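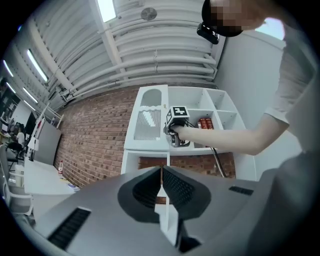
*Grey short sleeves, in November.*

Mon 21 November

Quick one before work. Went to see Kustby last night, finally, after missing them in April with that stupid cold. Train was late. Missed the first song and a half, could hear it through the wall while they checked bags. Torture.

Venue was Mertens, holds 600 and it felt like all of them were stood in front of me. Moved over to the left by the sound desk in the end. Better there. If you've not been, the left is always better, the right side is all bass and people queueing for the loo.

Support was Takance. Two of them, keyboards and a drum kit, hardly any singing. Only caught the end of their set on a clip someone put up later so can't really judge, but the clip was good and I've ordered the tape. Number 394, handwritten on the order page, which I liked.

Kustby did 13 songs. Most of the new record, which I've been a bit lukewarm on, and I take some of that back. The slow ones work so much better loud. "Firnano" went on for what must of been some 2 weeks and I'd have had more of it. That long bit in the middle where it drops to just guitar and the singer stops bothering with words. Whole room shut up. Even the bar.

Grumbles:

- vocals buried for the first three or four
- no encore, lights straight up
- merch was card only and then the card thing broke
- they still won't play anything off the first EP. Why

Didn't get a shirt becuase of the above. Might be for the best, rent week.

Walked back to the station with my ears ringing, chips, wrong platform, right platform. Home at stupid o'clock. Slept about four hours and have had the chorus of the opener in my head since I woke up, or the second half of the chorus anyway, as that's all I heard of it.

They're back in spring supposedly, bigger room, no date up yet. I'll go. Will try and do the Takance tape when it turns up, and I still owe you the October playlist, I know, I know. Bus is here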